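A short thread from our room at Tromcombe, on how we collect examples for the hand. Many of you asked after my February post, so I try to answer in order.

1/ The goal is simple to say. We want 3,000 good demonstrations of household tidying before we train the next policy. Today, 28 May 2026, we passed 1,000. I am happy, and also a little tired.

2/ One demonstration means one person guides the robot from start to finish, and we record the joints, the commands and the wrist camera together. If one of these streams has a gap, the whole episode goes out.

3/ In the first weeks I believed that clean episodes are the best episodes. Parveen Arain did not agree with me. She asked the operators to keep the small mistakes, when the hand misses and then corrects. She was right, and I told her so.

4/ The wrist view is the one I look at most. The side camera gives a nice overview, but it does not show me what the fingertips do in the last moment before contact.
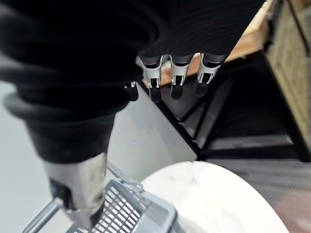
Wrist camera view: fingers pointing down, gray basket and round white table below.

5/ You can notice how much of this view is the hand itself. Some people suggested to crop it. We tried it for one week and then stopped. The model needs to see its own fingers, at least in our setup.

6/ We change the room often. Innes Geddes moves the furniture a little between sessions and writes each change in the log. Before he did this, our old policy had learned the room very well and the task very badly.

7/ A question from Demetrius Pruitt: how long can one operator work? We stop after 35 episodes, then another person takes the controls. After this number the movements become faster and less careful, and I can see it in the plots.

8/ Labels are still the slow part. Each episode gets one sentence in normal words, written by the operator immediately. When we wrote them the next day, we mixed up which basket and which table.

9/ We will share a small part of the data when Marilou Padilla finishes checking it. I don't have a date for this yet, so please don't ask her :)

10/ If you collect data with a similar hand, I would like to know how you decide which episodes to throw away. We have 8 rules now and I think two of them say the same thing.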